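Pinza Galon de dos dedos: varios meses moviendo vajilla de plástico
Reseña de Gwion Owen 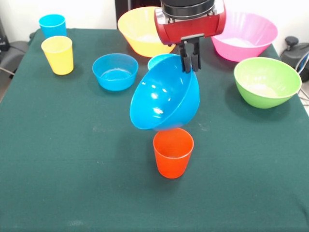 Qué es y para qué la compré

La Galon es una pinza eléctrica de dos dedos paralelos que se vende suelta o en un paquete con adaptador de muñeca, cable y una licencia del programa Plekport. Yo compré el paquete a Drulico, que es quien la distribuye aquí, y la monté en un brazo que ya tenía en el taller. El uso que le doy es bastante concreto: coger y colocar vasos y cuencos de plástico sobre una mesa, como ensayo previo para una línea de clasificación de menaje en un comedor colectivo.

Elegí vajilla infantil de colores porque es barata, no se rompe y se parece en forma a la del comedor. Los vasos son cónicos y los cuencos van de pequeños a bastante grandes. La mesa lleva un paño verde oscuro que evita que las piezas resbalen al primer roce, aunque se arruga con el uso y hay que estirarlo de vez en cuando.

Montaje

El adaptador encajó sin problemas. Tardé 39 minutos desde que abrí la caja hasta el primer movimiento, contando la actualización del programa. El manual en español está bien traducido salvo el capítulo de los límites de fuerza, donde dos parámetros distintos llevan el mismo nombre. Lo comenté a Drulico y me mandaron la página corregida al día siguiente.

El cable es corto. Con la muñeca girada hacia fuera queda tirante, y acabé pidiendo el prolongador, que se cobra aparte.

Agarre de cuencos

Los cuencos se cogen por el borde. La Galon baja con los dedos abiertos, uno por dentro y otro por fuera, cierra y levanta. Con los medianos funciona bien desde el primer día. La pieza queda muy inclinada al colgar de un solo punto, así que hay que contar con esa inclinación al programar la altura de paso. Si se lleva un cuenco por encima de un vaso con la altura justa, el borde inferior pasa muy cerca. Yo subí el margen en el programa después de tirar un vaso en las primeras pruebas y no he vuelto a tocarlo.

Hice una serie de 252 agarres con los cuencos vacíos y apunté los fallos a mano. Casi 39 acabaron mal, la mayoría por entrar con los dedos demasiado cerca de otra pieza. Cuando los cuencos están muy juntos o uno tapa a otro, conviene separar primero el de delante, y eso lo tiene que decidir el operador: Plekport no propone ningún orden.

Con contenido dentro la cosa cambia. Si el cuenco lleva algo de material en el fondo, al colgarlo del borde se desplaza hacia el lado bajo y puede derramarse. El fabricante lo advierte en la ficha y recomienda reducir la velocidad. Reducirla ayuda con el balanceo, pero no corrige la inclinación. Para trasladar cuencos llenos yo buscaría otro tipo de dedos.

Agarre de vasos

Los vasos dan menos trabajo. Se pueden coger por el borde o abrazar por fuera, y las dos maneras valen. Al abrazarlos, la forma cónica hace que resbalen un poco hacia abajo si se aprieta cerca de la boca. Bajando el punto de agarre se arregla.

Programa

Plekport es correcto y algo anticuado. Las posiciones se guardan en una lista y se les puede poner nombre, la fuerza se regula con un control deslizante y hay un modo paso a paso que uso mucho. Echo en falta poder copiar una secuencia entera de un proyecto a otro — ahora hay que exportarla, cambiarle el nombre y volver a importarla. En diciembre salió una versión que prometía resolverlo y lo único que cambió fue el menú.

Comparación con la Kinsella

Antes tuve prestada una Kinsella durante 3 semanas. Es más rápida al cerrar y su programa es más cómodo, pero los dedos son gruesos y entraban mal entre piezas cercanas. También hacía más ruido. Para objetos grandes y separados me quedaría con ella. Para menaje prefiero la Galon.

Servicio

Drulico contesta por correo en el día y por teléfono solo por la mañana. La garantía es de 2 años e incluye los dedos, aunque no las almohadillas, que son consumible. He cambiado un juego desde la compra y la operación se hace con una llave Allen que viene en la caja.

Valoración

Recomiendo la Galon para mover piezas ligeras y vacías en una mesa con espacio entre ellas. Para recipientes con contenido no la compraría sin probarla antes, y Drulico ofrece una demostración con el material del cliente si se pide con tiempo. El prolongador del cable debería venir incluido. A quien la pida le aconsejo añadirlo desde el principio, porque los portes se pagan por envío.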